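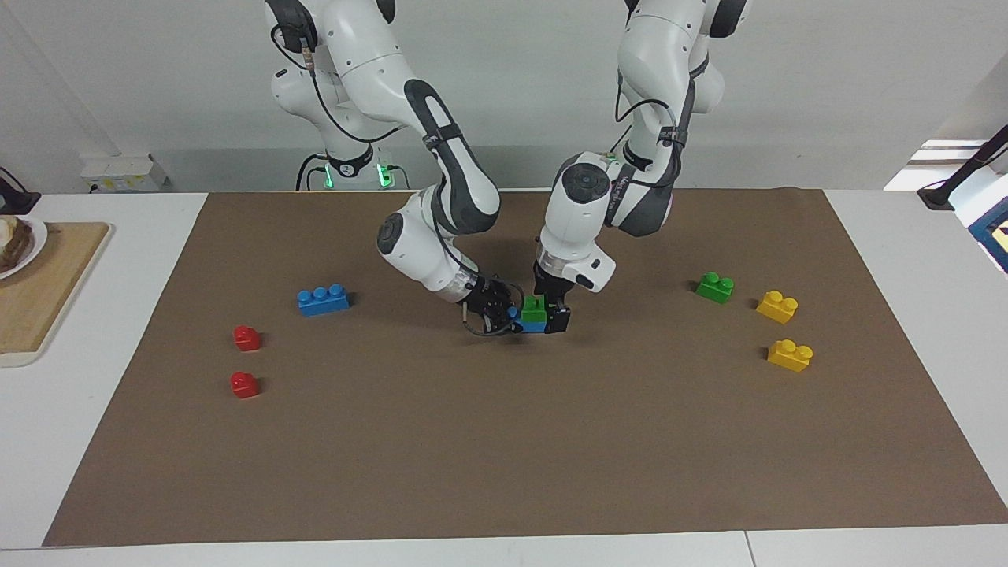
*Brown paper mat on a white table.*

## 3. Setting up your block printing table

I've printed tea towels on every kind of table, and my first advice is to pad it! A hard top gives you patchy prints, especially with the bigger Ukuvness blocks.

1. Lay an old wool blanket on the table and pull out the wrinkles. Two layers is nice if you have it.
2. Put a cotton sheet over that and tape it underneath, snug like a bed.
3. Wash your fabric first (no softener, please) and iron it while it's a tiny bit damp.
4. Pin the fabric at the corners. I go corner to corner, then fill in the sides.
5. Spread a spoonful of ink on the tray and roll it until it sounds sticky, kind of a hiss.
6. Tap the block on the ink, set it down, and press with the heel of your hand for 5 seconds. Lift straight up.

**Note:** My friend Hui-mei Fu starts in the middle of the cloth and works outward. I start at the left edge and hope for the best, so try both on scrap.

**Caution:** Keep the ink lid on between rounds. A skin forms fast in December when the heater's running, and those little flakes will end up in your print.

### Drying and setting

1. Hang the cloth overnight, with nothing touching the printed side.
2. Iron the back on the cotton setting, no steam, and keep the iron moving.
3. Wait a few days before the first wash. Mine go in cold.

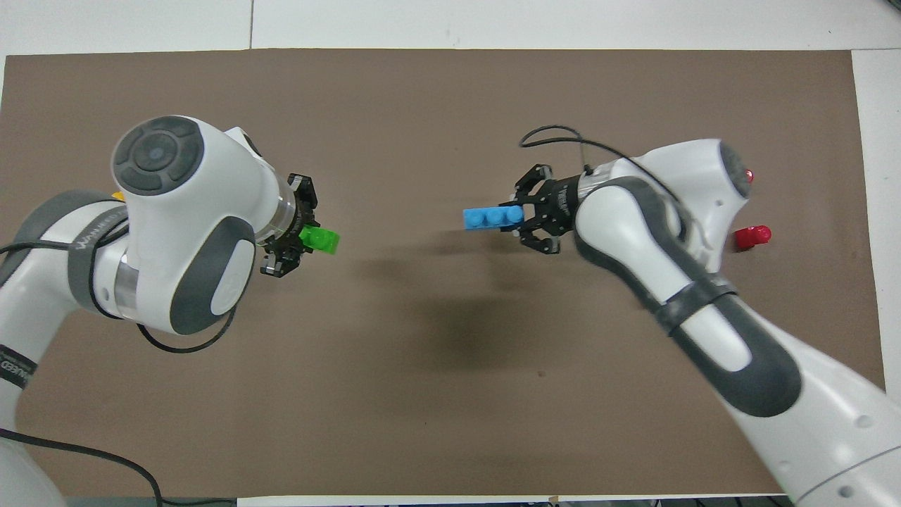 **Can I leave the ink on my blocks overnight and wash them in the morning?**
Please wash them the same evening, with cool water and an old toothbrush. Dried ink fills up the fine lines, and picking it out with a pin takes forever.

Stand clean blocks on their sides to dry, away from the heater.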